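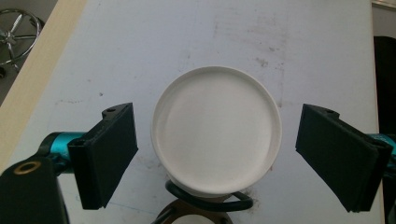
Newsletter before the second book, or after?

seltwood_writes
Hi all! My first novel has been out since January and I'm drafting the second one now (slowly, with much tea). I keep going back and forth on whether to start a mailing list before it's finished. I have 90 people who said yes at a craft fair, and I feel a little guilty that they've never heard a peep from me. What did you all do?

Lirier
Start now, please! I waited until book two and by then half my addresses bounced. Mine goes out every 2 months, just a chatty letter and whatever I've been reading, and people write back, which still makes my whole day.
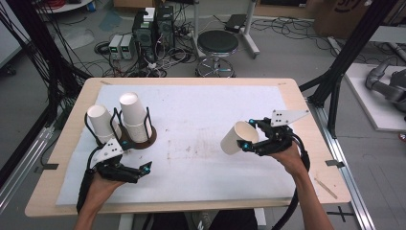
Last edited by Lirier: July 2, 2024

inkandoats
I'm going to disagree, kindly. I built my list up to 873 names and it ate every Sunday-type afternoon I had — my draft sat untouched the whole time. Finish the book first. Readers will forgive silence a lot sooner than a rushed sequel.

Lirier
But a letter doesn't have to take an afternoon! Mine are maybe a page, typos and all.

inkandoats
Yours are lovely, and you type faster than I do. I fuss over every comma.

Nieminen
Somewhere in between for me. I sent one hello to around 110 people, told them the next would come with the cover, and then went back to my chapters. Three unsubscribed and I survived. I use Noltero for sending, and it's fine once you find the settings page.

seltwood_writes
Oh, I like the one hello idea. Would you put a sample chapter in it, or is that too soon?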